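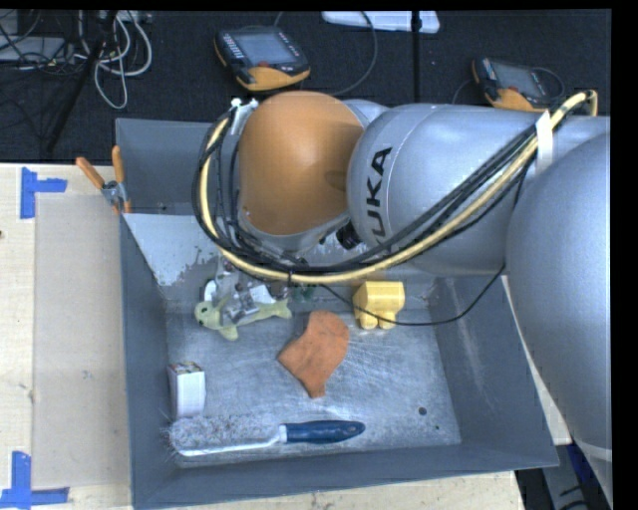 Figure 3. Assorted objects in a large gray sheet-metal bin.

4.2 Mixed containers and the wording of labels

The second part of the study dealt with containers whose contents do not belong to a single category. Store inventories usually treat these as a leftover class. In the Lestdale records they made up a large share of the entries, and they were also the entries that clerks disagreed on most. We therefore coded them separately from the single-category containers described in Section 4.1.

A container was counted as mixed if the item sheet listed objects from at least two of the headings in the Levetti scheme. The number of objects did not matter. A bin with only a few unlike things in it (compare Figure 3) and a crate with dozens of small parts were coded the same way, provided that two or more headings applied. Containers listed only as "full" or "to be checked" were left out. After these steps 153 mixed containers remained, each with one original label and one item sheet.

Labels were sorted by the strategy the clerk had used. A collective label names a broad class that covers everything inside, such as "hardware" or "kitchen goods." A leading-item label names one object and leaves the rest to be guessed, as in "lamp and other." A list label names every object or tries to. A place label says where the contents came from ("back office, second shelf") and says nothing about what they are. Some labels combined two strategies. In those cases we coded the part written first, since the later part was often added in another hand and we could not tell when.

Coding was done by the two authors of the original survey, Gwenllian Parri and Nerys Skyrme, working apart and from typed copies. Handwriting was removed as a cue for this reason. They disagreed on 14 labels, most of them short collective terms that could also be read as the name of a room. "Workshop" was the most common of these. It can mean things of the sort used in a workshop, or things taken from the workshop, and the item sheets did not settle the matter. After discussion all uses of "workshop" without a further word were coded as place labels. We return to this choice in Section 6, as it affects the totals more than we would like.

The clerks who used the labels later were given a simple finding task. Each was shown an item name and a printed page of 10 labels, and was asked to mark the container where the item was most likely to be. There were 30 such pages, all taken from the mixed set, and the order was changed for every clerk. No time limit was set. Clerks could mark a second choice if they wished, and nearly all of them did so on at least one page.

List labels gave the best results, as expected. When the item was on the list the task was mostly a matter of reading, and errors came from older names for the same object. Collective labels did less well than earlier work on shelf signs had led us to expect. The trouble was not spread evenly. Clerks did well when the item was a typical member of the class and poorly when it was an edge case, such as a measuring jug filed under "hardware." Leading-item labels were weaker again. Several clerks read "lamp and other" as a promise that the other things had something to do with lamps, and they passed over it when looking for anything else.

Place labels split the clerks into two groups. Those who had worked in the building before the December move found the right container fairly often, and said afterward that they had pictured the old rooms. Those hired after the move did no better with place labels than they would have done by guessing. This matches what Stoica reports for the Flevport store, where place labels stayed in use long after the rooms they named had been turned over to other purposes. A label of this kind works for as long as its readers remember the layout, and there is no sign on the label itself that it has stopped working.

One further pattern was not planned for. Where a container held only a few objects, clerks had tended to write a collective label, although a full list would have fit on the card with room to spare. We had assumed the opposite - that lists would be used for small sets and dropped as the sets grew. Interview notes suggest that clerks expected more items to be added and did not want to rewrite the card. Whether items were in fact added cannot be checked from the sheets, which were filled in once and not updated. The labels for these containers were kept in the main analysis, and Table 5 gives the results with and without them.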